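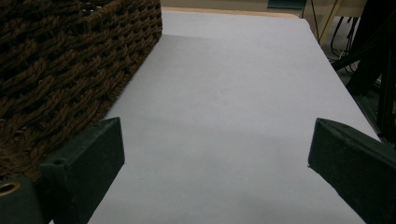 Gripper fingers and basket, table 2. Right fingertip shows wear, see item 4.

Search this site Go

Hand-held gripper and table check, with comments

Shared workshop at Corrigan, back bay. Gripper is the Flellik build, second version, green printed fingers. Sheet filled in during the September check. OK means leave it alone. WATCH means look again next time. FIX means do not use it until the comment is cleared.

FINGERS AND TIP

1. Both fingers seated, no rock when pushed sideways by hand. OK
Comment: Left finger had a little play at the last check. Screw was replaced with a longer one and it has held.

2. Fingers open to full width and close without rubbing. OK
Comment: Open gap measures 77 mm on the calipers. Same as on the build sheet.

3. Screw holes clear, no cracks running out from the edge of the hole. OK
Comment: Checked with the small flashlight on both sides. If you find a crack, print a new finger. Do not glue it.

4. Fingertips whole, no chips. WATCH
Comment: Small chip on the tip of the right finger, with a light fleck where the surface has worn through. It does not catch on cloth. Feel it with a bare thumb before each session. If it gets sharp, sand it with fine paper and write it down. A spare pair is in the Sirum drawer, bagged -- these were printed in the same batch, so check them for layer gaps before fitting.

5. Closing force low enough for fingers. OK
Comment: Tested on my own hand at full squeeze. Uncomfortable, no mark left. Whoever changes the spring has to redo this item and items 1 and 2.

MOUNT AND BODY

6. Mounting part tight to the handle. OK
Comment: Quarter turn needed on one bolt. Paint marker line added so you can tell if it moves again.

7. Handle free of sharp print edges. FIX, then OK
Comment: Ridge under the trigger was cutting into the palm after long use. Filed down the same afternoon.

8. Cycle count under the service limit. OK
Comment: Counter reads 1,570. Service is due at 2,000, which means new pivot pins and fresh grease. At the rate we go through the basket tasks that will come up before the next full check, so whoever sees it pass the limit should stop and do the pins. Pins are a Zakex part and the shop is slow to ship. Order early.

TABLE AND WORK AREA

9. White top lies flat, edges not lifting. OK
Comment: A few specks and faint marks. Wipe with a damp cloth only. The solvent we tried on table 1 left it tacky.

10. Table does not shift when leaned on. OK
Comment: Leaned on all four corners. The far edge gives a little, no more than before.

11. Basket in good shape, no loose strands. OK
Comment: Brown woven basket. Run a finger around the rim and pull on anything that looks frayed. A loose strand can wrap around the fingertip when the gripper comes out of the basket, and with the chip in item 4 I want this one done every time.

12. Cables off the walking path. WATCH
Comment: Several thin black cables hang down past the far end of the table and trail toward the floor. Nothing pulls on them from the table side, but a foot could. Needs a clip on the post and a short length of floor cover. We have cover left over from the router bench.

13. Power switch can be reached without leaning over the work. OK
Comment: None.

OPEN ITEMS

Item 4, right fingertip. Check before each session.
Item 8, order pivot pins.
Item 12, cable clip and floor cover. Until that is in, walk around by the bench side.

Keep this sheet on the clipboard by the door. The old one can go in the binder -- please don't throw it out, the counter readings are on it.

Filed under: Shop Safety, Grippers, Checklists

Contact the workshop | Copyright Corrigan Shared Workshop | Back to top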